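Curkis open day: nail lacquer, lip balm and a lot of waiting around

Finally got to see inside the Curkis place in Plallulgate. June, sticky heat, doors at 10 am. Went with Glenys Griffiths, who does the nail posts on here and had been on the list since winter. Me, last minute. Somebody dropped out.

Quick notes then, typing this on the train so forgive the mess.

Parking awful. Walk from the station instead, 15 minutes, flat, one busy road. Sign in, hair net, blue shoe covers, rings off. Glenys had to leave her gel extensions under gloves the whole time and was not thrilled. No perfume either, it's in the email, read the email. I didn't.

Our guide was Eleri Samuel from the color room. Very fast talker, very good. First stop was lip balm. Wax and oils melted in tall steel kettles, then poured into tubes while still runny. The whole corridor smells of vanilla and something a bit like crayons. You get to try the "day one" balm against one that's been sitting on a shelf for a year. Year-old one was grainier. Shea does that aparently, nothing wrong with it, warm it between your fingers.

Then pigments. My favorite bit. Every red they make starts from the same handful of powders and Eleri mixed us a brick red and a cherry at the bench with a palette knife, on a glass slab. Cherry took ages. She kept wiping it on a card, squinting, adding a speck more blue. The Stulen lacquer line has 137 shades at the moment and she can apparently tell most of them by eye. We tested her on a few. She got them.

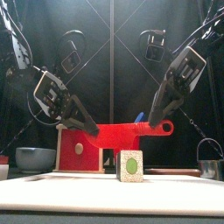

Lunch was in the canteen, included in the ticket, soup and rolls. Soup fine. Sat with Rodica Dobre, who runs a small salon and had come mostly for the trade prices. Her tip for chipped tips: thin coat, cap the edge, wait, thin coat again, and stop picking at it. Glenys wrote it down even though she's been telling me the same thing for years.

Afternoon was packaging, which I thought would be dull. Wasn't. Zdzisław Domański showed us the drop test for compacts. They take a pressed powder, drop it flat from table height, open it, look for cracks, do it again. The new Jibrin blush survived everything he threw at it. The old one went to crumbs on drop 2. He was quite cheerful about it. Told us to press a broken one back together with rubbing alcohol and a tissue, leave it overnight, and not to expect miracles.

Also a false lash table, self serve, mirrors too small and too many of us. I got one on. Left eye only. Wore it home.

The shop at the end: bring cash, card reader was down half the afternoon. Seconds bin is the thing to head for, lacquers with wonky labels mostly, nothing wrong inside. I got a sheer pink, a mustard I will never wear, and two balms. Glenys bought far more than that and I've promised not to say.

Goody bag was decent. Mini balm, nail file, a full size top coat. The first 100 through the door also got a blush brush, we were well past that by the time we'd found the place.

Would I go again, yes. Earlier train, short nails, no rings. Sioned Voyle does the bookings if you want to get on the list for the next one, put your shoe size on the form becuase the covers come up small.

Swatches of the pink and the mustard when I've got decent light.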